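November 29, 2020

Drotuta launch event, Lallton hall. Test build of the backdrop wall, second pass.

Wall is 36 ft wide in panels on the Fevari frame. First pass in September bowed at the center seam once the print went on. Changes this time: two extra uprights behind the seam, fabric tension set from the middle outward, ballast moved from the ends to the new uprights.

Results:

- Seam gap closed by eye from the press line position. Still visible from the side aisle.
- Bow at center down to 2 mm over the full height. Acceptable.
- Build time 56 minutes, two people, no lift. The hall gives us an hour before the caterer needs the dock.
- Uplights at the base show every crease in the lower third. Steamed one panel, left one alone. Steamed panel is fine.

Domański quoted the replacement print in matte. The satin sample throws a hot spot at head height as soon as a flash goes off, so matte it is, even with the duller yellow. Need the final logo file before they will hold a print slot.

Open: cable run to the demo counter. Behind the wall is shorter but crosses the fire exit path - going over the header instead. Check header load with the monitor mounted. Emiliano Ayala has the frame load sheet.

Next: full build with counter and monitor, timed. 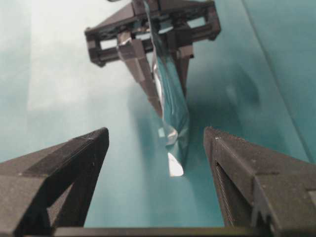
Uyên Bạch: Header is fine for the cable, but I would put the monitor on its own stand. The load sheet figure assumes fabric only. Also please add strike time to the next run, the hall bills by the half hour after close.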